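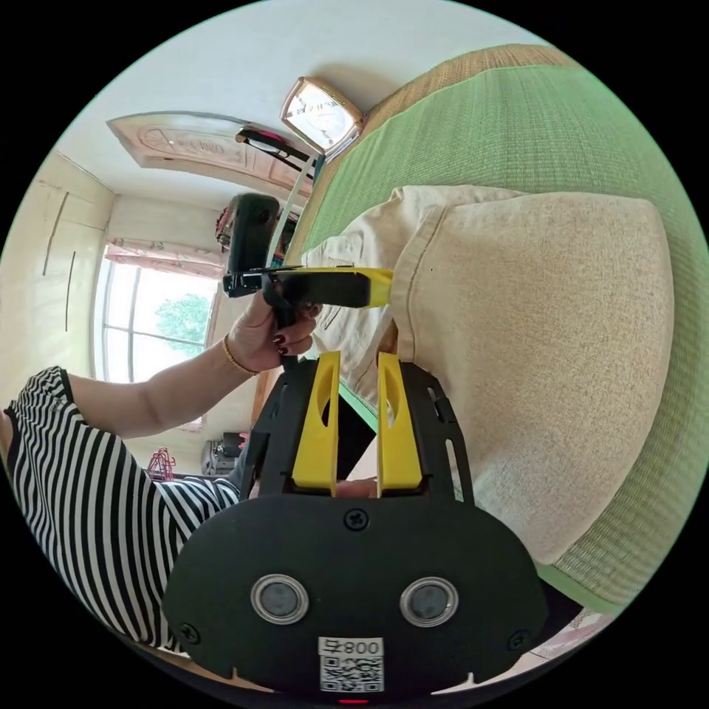

HOME & LIVING | The Bedroom

A mat for the warm months

By Vira Lysenko

When I moved to Femcombe, my neighbour Anqi Lu asked me what I put on my bed in summer. I said a sheet. She looked at me with pity and the next evening she brought me a woven mat, rolled up and tied with kitchen string.

In her family the mat comes out every year and stays on the bed until the nights turn cool. A green one with a fine grid and a tan edge, like the one on this page, is an ordinary thing for her. For me it was new. I grew up with feather beds and heavy covers, and I believed that a bed must be soft or it is not a bed.

The first night I slept badly. The second night I slept a little better, and by the middle of August I did not want to give the mat back. The surface does not hold the warmth of the body as cotton does, and in the morning there is nothing to smooth. You make the bed in one minute: the pillow in its place, the thin cloth folded, finished.

The folding is where people disagree. Anqi folds her cover in three and lays it at the foot. Washington Barbosa, who has sold bedding at the Girnex market hall for 102 months (he keeps the number on a card by the till), prefers to take it off the bed completely during the day. "A crumpled cloth makes the whole room look tired," he told me. I asked which colours sell best with a green mat. He answered cream and beige before I had finished the question.

He also advised me on the pillow. It should be larger than you think, with some texture in the fabric, for a very smooth pillow slides away on a woven surface. I had this problem for 2 weeks and blamed my own head.

Care is simple. Wipe the mat with a cloth that is well wrung out, always along the weave, and let it dry flat in the shade. Look at the bound edge before the season begins, as this part usually opens first. A few stitches by hand are enough. For storing, roll it with the sleeping side inside and do not put anything heavy on top. Mine was folded once by a helpful guest, and the line is still there.

Mr Barbosa's stall is at the north door of the hall, number 8.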